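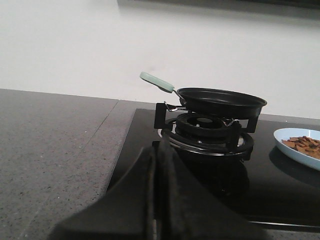

Small pan on the left burner, blue plate to the right.

Bremik Test Kitchen, bench notebook
Entry 1191, November
Entered by: K. Fakir
Project: Mestanano (small pans on domestic gas hobs)

Purpose of entry. To record the present arrangement of the two-burner hob, the points observed with the small pan, and the matters to be settled before the next series begins. The previous entry dealt with the larger pans and is not repeated here.

Arrangement. The hob is the Kandpal glass unit, let into the speckled grey worktop against the white wall. The left burner has been assigned to the small pan for the whole of the series. The plate for finished pieces stands on the glass between the two burners, behind the control knobs. The right burner is kept clear. Colleagues who prefer to work from the right are asked to raise it with me before moving anything, as the figures taken so far all refer to the left-hand position.

The pan. Small, shallow, black inside and out, with a slightly flared rim and a pale green grip on a short metal neck. It is entered in the stock book under Grurus and should be returned to the Grurus shelf after washing. The metal neck should be dried by hand. I have found water held at the joint on two mornings after the pan was left to drain, and the shelf paper below was marked.

Seating of the pan on the supports. This is the chief point of the entry. The supports on this hob are made for a wider base, and the small pan has less to rest on than one would like. With the handle turned towards the back left, the pan can be set down so that it appears secure and yet rocks when the grip is touched. In that position the body takes a slight tilt and the oil gathers to one side. I tried the handle at several angles during the morning. The tilt was least when the pan was drawn a little forward before being released, and greatest when it was pushed back until the neck was over a support arm. Neither position is wholly satisfactory. A flat trivet ring, of the kind sold for coffee pots, would probably cure the fault, and I have asked for one to be ordered.

Until the ring arrives the following is to be observed. The pan is to be placed cold and checked by pressing lightly on the rim at the side opposite the handle. If it moves, it is to be lifted and set again. It is not to be corrected by sliding once the gas is lit. The supports have left fine scratches on the base of the older pan, and sliding also brings the base close to the thin wire at the side of the burner cap.

The wire. A word on this, as it was asked about at the last meeting. It is not to be bent, pushed down or used as a guide for centring the pan. Should it be found out of line, the burner is to be taken out of use and a note left on the hob. The Kandpal handbook gives the proper clearance and is kept in the drawer with the spare caps.

Burner and heat. The left burner is rated at 2000 W, which is generous for a pan of this size. At the full setting the flame reached beyond the base and the grip became uncomfortable to hold well before the pieces were ready. The middle setting was adequate. The lowest setting held the pan steady but lengthened each batch so much that the pieces took up oil. I therefore propose the middle setting as standard for the small pan, with the full setting reserved for heating water.
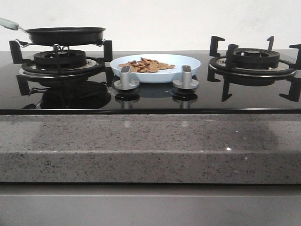

Batches are to be kept small. In the trials this week 100 g of raw pieces was comfortable in the pan; anything more had to be turned so often that some were broken at the edges. Over 400 g was prepared in total before I was content with the timing. The pieces should lie flat when they go in and be turned once, at the point when the edges have coloured but the centres have not. I have not yet found a reliable way of expressing that point in writing, and a trial with a printed colour card is suggested for the next session.

Transfer to the plate. The pieces are lifted out with the slotted turner, held over the pan for a moment to drain, and taken across to the plate by the shortest way. The plate has a low raised rim, enough to keep a modest heap in place, though pieces dropped from a height will slide off on to the glass. They should be laid down. I have also noted that the heap tends to build up on the side furthest from the pan, as the hand naturally overshoots; this does no harm to the food, but it makes the plate less convenient to lift.

The position of the plate has been questioned, and with some justice. It is close to the knobs, and a person reaching for the left knob must bring the wrist past the rim. Against this, the walk to the side counter leaves a trail of oil across the worktop that takes longer to clean than the hob itself. On balance I have kept the plate where it is. It is to be removed before the right burner is lit for any purpose.

Cleaning. The glass shows every mark, and a dull patch in the reflection beneath a burner is the quickest sign that it has been missed. Wipe from the wall towards the front, including the metal trim along the front edge, where fat collects against the stone. The rings around the burner caps are to be wiped with a damp cloth only. One of the rings at our other bench was spoiled last year with a scouring pad. The caps may be washed in warm water but must be thoroughly dry before they are put back.

Outstanding matters.
Trivet ring for the left burner — on order.
Colour card for judging the turning point — to be drawn up.
Second pan of the same size, so that one may be washed while the other is in use — request sent to stores.
Agreement on the side of the plate from which pieces are taken for weighing. At present each of us does as he or she pleases, and the results from the two shifts cannot properly be compared.

The series resumes when the ring has been fitted and checked. Comments may be written in the margin and initialled.

K. Fakir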